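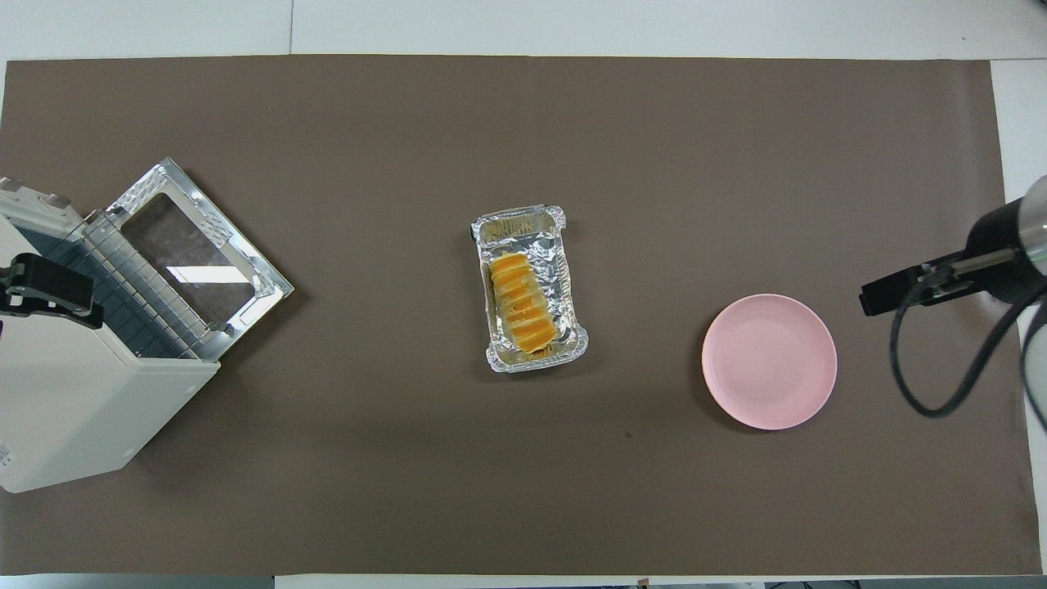 About Lavport

Lavport helps small food businesses and teaching kitchens plan and pay for robot equipment. We don't build robots and we don't sell them. Clients come to us before they have signed anything, and we work out with them what to buy, what to rent, and what to leave for another year.

How we started

Refilwe Sibiya ran purchasing for a bakery group before she opened the company. She had watched a good budget go into two arms that arrived without grippers, mounts or a service plan, and spent the next year finding money for the rest. Her first clients were people she knew from that job. Most of our work still comes by word of mouth.

What we do

We begin with the task. A client may want an arm to move a pastry from a foil tray to a plate, or to work beside a countertop oven with the door open. Those are short jobs for a person and long ones to specify. We write down the reach, the weight, the type of gripper and the space on the table, and we price from that sheet.

A typical plan has four parts: purchase, installation, training and upkeep. We ask suppliers to quote each part on its own line. Cables, spare fingers and table mats go in the plan too, because small items left out of a budget tend to be bought later at full price.

For clients who are unsure, we set up a bench trial using the client's own trays and dishes. The fee is $647 per trial, and we take it off the cost of a full plan if one follows.

Felo and Plomeo

Felo is our planning worksheet. It covers a five-year period and shows what a purchase costs in each of those years, including the ones when nothing new is bought. Clients keep their copy and can change it without us.

Plomeo is our shared rental pool. Members can book a two-arm bench by the month and apply part of the rent toward a purchase. Bookings for the next school year close in August.

Who we work with

We have completed 241 plans as of January 2024. Some were for a single arm and some were for whole rooms. Culinary programs make up a large share, along with commissary kitchens and equipment labs. Our longest-running client is Ghauri, a catering firm that reviews its plan with us every year — and has twice decided to buy nothing.

How we are paid

Clients pay us a flat fee, agreed in writing. We accept no commission from suppliers. If a supplier offers us a discount, it goes on the client's quote.

To ask about a plan or a bench trial, write to the office with a short note on the task, the table size and the year you expect to spend the money.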